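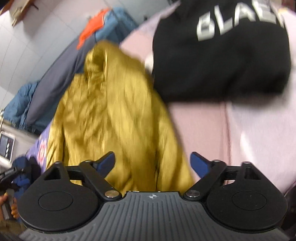
February is when I finally face the coats. We run the Serra clothing swap twice a year, and the winter one is always the puffy one, because people hit a certain point in the season and cannot look at their big jackets for another minute (I get it!). Anything quilted is welcome, and a mustard-yellow puffer with a hood is precisely the sort of thing that gets grabbed before I've put my coffee down. Last year we took in 112 pieces and I still think about a green parka I let go.

So please, dig around in your closets. Shiny things too. Satin has been scarce on our racks and I'd love more of it, creases and all – we have a steamer and Cosimo Mazza loves any excuse to use it.
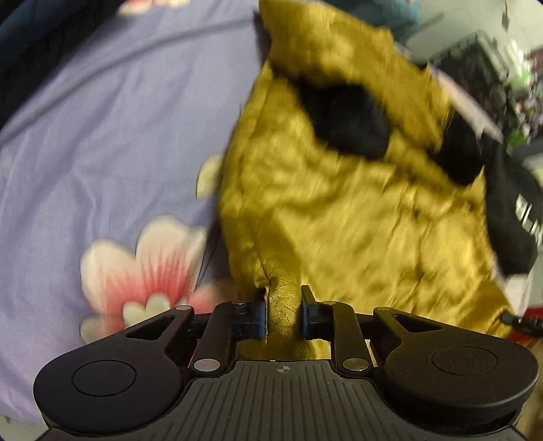
Do I need to wash things before I bring them in?
Please wash whatever can go in a machine, and leave dry-clean pieces as they are with a note pinned to the collar.

Check the pockets while you're at it, and do up the zippers. Buttons I'm fussier about. If one is missing, tell me and I'll raid the button tin, which has around 150 in it and somehow never the right size.
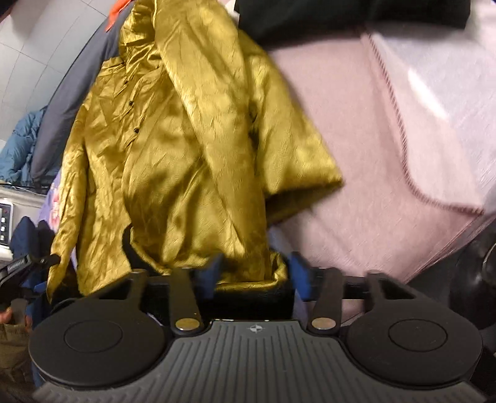
Sweatshirts and hoodies go in their own pile this time, since they swallowed half the rack last time and the blouses got lost underneath. Blankets are fine as well if they're in decent shape, but no pillows. Drop-off is at the Kunano Street hall, side door, any time after 4 p.m. 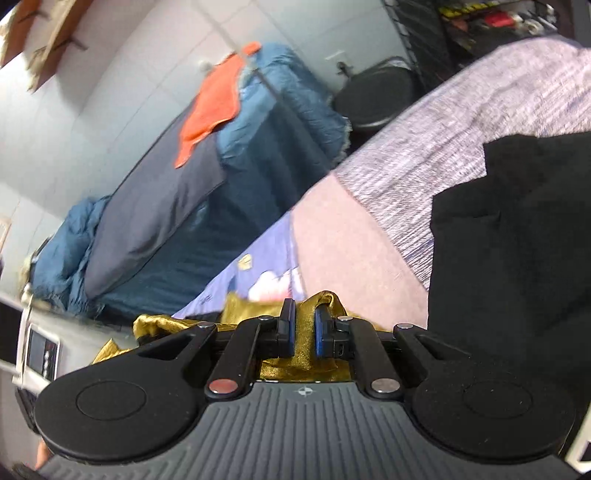

Gold satin among the blankets.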